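June, bench notes, dye vat no. 2

Third attempt at the walnut ink. Kamran Zaidi's recipe says to simmer the husks "until they look right," a unit I can't find on any of our glassware. Went with 79 minutes, then strained through the old Minhas cloth. Yield 400 ml. Smells like a wet barn.

Brushed it on the Alberg cotton paper and the cheap Prarley stock. Prarley feathers so badly that a comma becomes a spider. Alberg holds a clean line — at that price it should also write the letters for me.
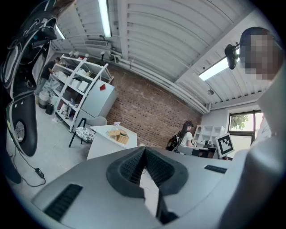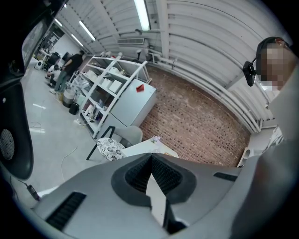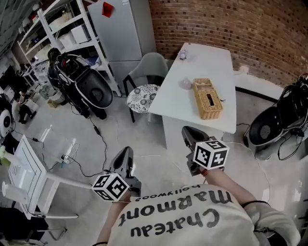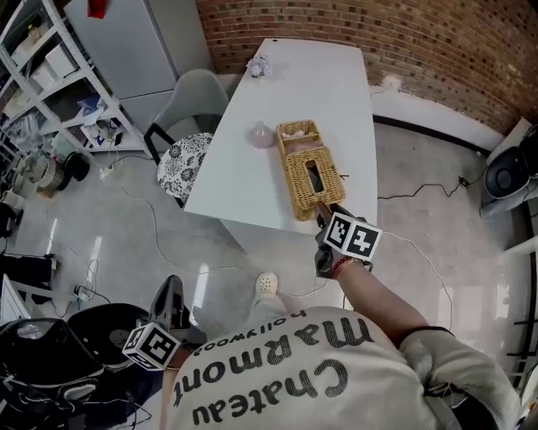 Gum arabic next. Added 10 drops to half the batch and the nib stopped blobbing on the downstroke. The other half went into the jar marked 608, which already had something in it. Kamran says oak gall. I say regret.

To do: label jars BEFORE filling. Get more husks from Hovedthorpe. Check 608 for mold after lunch, and if it's fuzzy, Kamran gets to name it. Swatches are on the drying line, left end, don't touch the dark ones.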